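Oiling an old table — how many coats?
Kotham Home Forum > Furniture and Finishes

zwong24
Posted 2019-01-13
I've got a second-hand table from a seller in Millberg. Light brown wood, old varnish mostly gone. I've sanded the top to 240 and want to put hard wax oil on it. The tin says two coats, my father-in-law says four. It will be used for meals and homework. Which is right?

lilla_k
Two. Thin ones. Wipe off whatever is still sitting on the surface after 10 minutes. Thick coats stay tacky for days and pick up every bit of dust in the house.

Somogyi M.
I'd say three on a dining table. The end grain drinks the first coat and you can see the difference by August. I did ours in Valden with two and had to redo the ends.

lilla_k
Then put a third on the ends only. Three over the whole top is a waste of oil.

Somogyi M.
It's half a tin. Hardly a fortune.

boros_shed
Nobody has asked about the sanding. 240 is too fine for most hard wax oils, the wood closes up and the oil can't get in. Go back to 150 and stop there.

zwong24
The man in the shop told me to go up to 400, so I thought I was being careful.

boros_shed
400 is for between coats of varnish. Different job.

Somogyi M.
I agree with boros on that. Also lay your rags out flat outdoors to dry, don't ball them up in the bin. They can catch fire.

Amir_H
Water-based varnish is tougher than any of this. I know people like the feel of oil — but with children doing homework on it you'll have pen marks in a week.

lilla_k
You can sand out a mark in oil and patch it. Try that with varnish.

Amir_H
Fair point, though I've had mine six years and not needed to. A light brown wooden table: 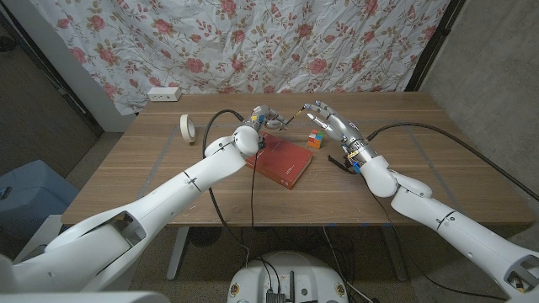 zwong24
Reply no. 1323
Thanks all. Going back to 150, then two thin coats and a third on the ends. Will report back once it has hardened.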